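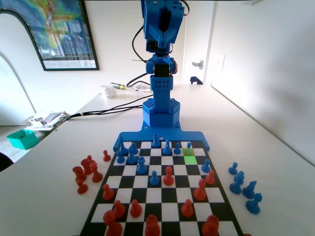
I started playing correspondence chess in April, after a gap long enough that my old rating no longer means anything. Correspondence means one move at a time, sent by message, with up to three days to think before you answer. My wife calls it chess for people who are bad at chess, and she has a point. What I like is that a position can sit out on a black-and-white board while I do other things, and I can look at it again with coffee. On a good day I see something I missed the night before.

My first opponent was Oldřich Halás, who I know from the old club. He plays the Caro-Kann against everything and answers within the hour, even at six in the morning. I lost that game in 17 moves. I had moved a knight to the edge of the board for no reason I can now explain, and after that there wasn't much to do.

The second game went better. Francine Kennedy opened with the English, which I had never studied, so I borrowed a book from the library and read the first two chapters. The book is from before computers were any good and some of the advice is out of date, but it explains plans in full sentences. I got a playable middle game and then a rook ending a pawn down. We agreed to a draw in the end. I was happy with that. She wasn't.

A few things I've changed since then. I write down why I'm making each move before I send it. I don't send anything after ten at night. I also keep a paper notebook for each game, with the moves on the left page and my notes on the right, and I leave the opening names out until the game is finished.

My rating is now 1,167 – provisional, and likely to drop. I have two games going, both with Black, and in one of them I'm fairly sure I'm losing a bishop. Ilse De Smet has asked whether I want to join her team for the autumn season. I said I'd let her know after the bishop.

Recent posts
Rereading my old scorebooks
Soup for a week of rain
The late bus and what I read on it
Fixing the back gate, part two

Contact | © Vratislav Skála | Back to top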